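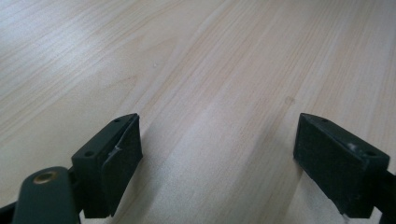 Student project report
Local History Seminar, Cladbridge
October 8, 2022

A Signalman from Ultau: Tracing One Sailor's Life Through Family Papers

Introduction

When I signed up for the family papers option in this seminar, I had a picture in my head of finding somebody famous, or at least somebody who had been in the newspaper a lot. The man I ended up with was a farm boy from Ultau who learned to read signal flags, spent most of the Second World War on a supply ship called the Jakari, and then came home and sold seed and feed for the rest of his working life. I have grown very fond of him. His family kindly let me use his papers on the condition that I leave out his name and theirs, so in this report he is simply the signalman, and I hope the reader will not find that too stiff.

My question was a plain one: how much of an ordinary sailor's life can be put back together from what his relatives happened to keep? I worked on it through August and into the start of the fall term.

The papers

The collection came to me in a shirt box. It holds 17 letters home, a pay book with the back cover missing, a program from a church supper, and a good many loose envelopes whose letters are gone. The envelopes were more useful than I expected – a few of them have postmarks that are easier to read than anything inside the box, and I spent one whole evening matching them to letters by the color of the ink and the way he folded the paper (he always folded in thirds, and always a bit crooked).

I typed everything up in Vi, the note program our seminar uses, with one entry for each item. I kept his spelling as he wrote it. If I were starting again I would also make an entry for every person he mentions, even the ones who only come up once, as I had to go back through the whole set later to find a cousin I had skipped over.

Growing up in Ultau

The church register at Ultau begins in 1804, and his family is in it from the early pages on. They farmed on the north side of the village and seem to have moved very little. He was the youngest child, with two older sisters, and his mother was widowed while he was still in grade school. The school ledger has him absent every fall for the harvest, which was common enough that the teacher wrote the same word all down the column.

I had hoped to find out how he came to choose the navy, coming from a place so far from any water bigger than a mill pond. His letters never say. His niece told me the family story is that he went along to keep a friend company and the friend was turned down for his eyesight. I could not find any paper to back this up, so please take it as a story, though it is one I would like to believe.

On the Jakari

His early letters from the ship are mostly about food and sleep. He liked the bread and complained about the coffee, and he asked his sisters over and over for wool socks. Once he had finished his signal training the tone changes a little. He was proud of the work and explained it at length to his mother, including a page where he drew out some of the flags for her and labeled them in pencil. She must have studied it, because in a later letter he teases her for trying to spell his name with dish towels on the clothesline.

There is a gap of five months in the letters, and this gave me the most trouble of anything in the project. The pay book shows he was still on board and still being paid. One possibility is that the mail was held up, and another is that those letters were lent to a relative and never came back. The letter after the gap starts right in on the weather and the socks as though he had written the week before, which makes me lean toward the second idea, but I can't prove it.

He says very little about danger. In one letter he mentions that the ship "had a bad night" and then moves on to ask whether the dog was better. I read that line out loud in our seminar meeting and we talked for most of the hour about what people leave out when they write to their mothers.

Coming home

After his discharge he took a job behind the counter at a feed store in Cladbridge and stayed there until he retired. He married late, sang bass in the church choir, and kept bees. The supper program lists him as bringing honey. His niece remembers that he could still send Morse by tapping on the arm of a chair, and that he taught the children enough of it to be a nuisance at dinner.

What I would do next

I never did see the ship's own records, and I would like to, mainly to see what was happening during the gap. I would also like to learn what became of the friend with the poor eyesight, if there was one. The papers have gone back to the family in a proper acid-free box, with a printed copy of my notes laid on top, and the niece has promised to look in her attic for the missing letters once the weather cools off.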